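I've been back at the box of old photos again. I said I'd give it an hour after tea and then it was gone midnight, so that tells you how that went.

The one that's got me stuck is the group outside the shop. Some of you will remember it from when I put it up in May. Five men, one woman, a dog that moved, and a sign over the door that I'd always read as "Ackah & Son". Well! Linnea Hovland emailed to say she thinks it's "Ackah & Sons", plural, and that the last letter is hidden behind the awning bracket. I went and got the magnifier out and I think she's right. There's a little curl poking out past the bracket that I'd put down to a scratch.

Why does it matter? Because there were two Ackah shops in Punddale, and the one with the sons was the later one, up by the chapel. If it's the later shop then the whole photo moves on by 20 years and the man in the flat cap can't be my great-grandfather, because he'd have been an old man by then and this chap is 35 if he's a day. I'd got quite attached to him being great-grandad. He's got the ears.

Nii Darko reckons the cap chap could be the younger brother's lad, which would still give us the ears. I've only got one other picture of that side of the family and it's a wedding, everyone squinting, hats all over the place.

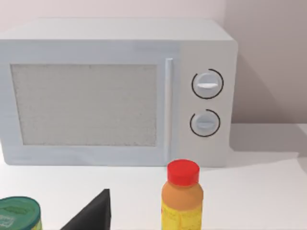 The other clue is the number on the back. It's in pencil, very faint, and it says 1,239 with the comma in and everything. I used to think it was a price or a bit of somebody's adding up. Then Theophilus Sulemana told me he has one from the same street with 2,979 on the back, same sort of pencil, same looped 9. So now we both think they're negative numbers from a studio, and if anyone kept a ledger we'd be laughing. He thinks the studio was called Sondari, going by a stamp on one of his card mounts, but mine has been trimmed down to fit a frame at some point so whatever was stamped on it is long gone. Please don't trim your photos, people. Or if you do, keep the bits!

I've written to Luminița Sârbu, who bought a job lot of glass plates from that end of the county years ago and has been slowly working through them. She's done 7 boxes so far and hasn't met a shopfront yet, but there are plenty more to go and she's promised to shout if she sees an awning.

Meanwhile I keep looking at the woman. She's standing in the doorway with her sleeves rolled up and something flat tucked under one arm. I had it as a tray. Kidus Wubshet says ledger, or a big order book, and now I can't unsee it. She doesn't look like a customer to me – she's got that face on, like she's been called out for the photograph and has things to be getting on with. Maybe she ran the place and the sons just got their name on the sign.

I'm going to rescan it at a higher setting and have a proper look at the window display, as there's a poster in there with what might be a date along the bottom. Last time I got as far as a capital J and then mush. June, July, January, or somebody called Jones giving a concert.

If you've got anything from Punddale with a pencil number on the back, have a look at your 9s and let me know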